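Rule 17

The Ferkach house had 28 rules, and the new supervisor was expected to know them all by December.

She learned most of them from the binder. Rule 3 said a unit must stop if a person stepped onto the carpet. Rule 9 said no lifting above the height of a bed. Rule 17 took up a single line: a container is carried by both ends, and it is carried low.

"Who wrote that one?" she asked.

"Bortolotti," said the man from the day shift. "The company, I mean. We bought their rulebook with the first units. Then Ivumico bought us and kept it."

She had worked at a hospital in Drurton, where the rules ran to 982 pages and people skipped to the end to sign. She read this one twice. Then she took her coffee to the chair by the door and watched the morning run.

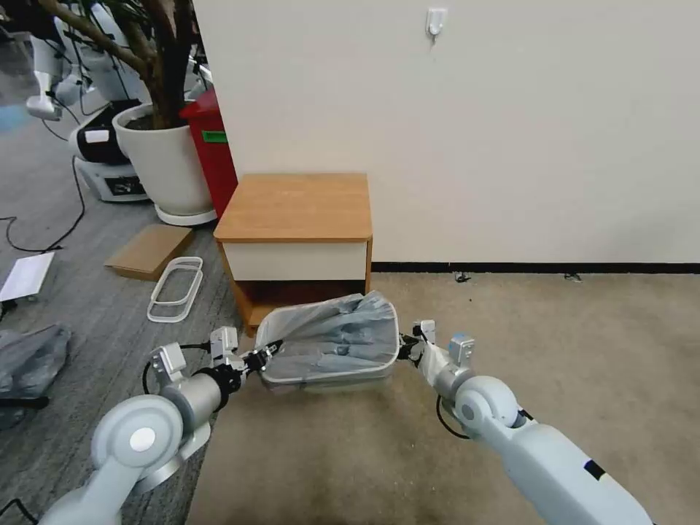
Both ends, and low: the lined basket near the nightstand.

She wrote the time in the log and put a check mark beside 17. There was a box for remarks. On other days people had written "fine" or "OK" or nothing. She thought about it, wrote "grip even on both sides," and turned the page to 18, the one about cords.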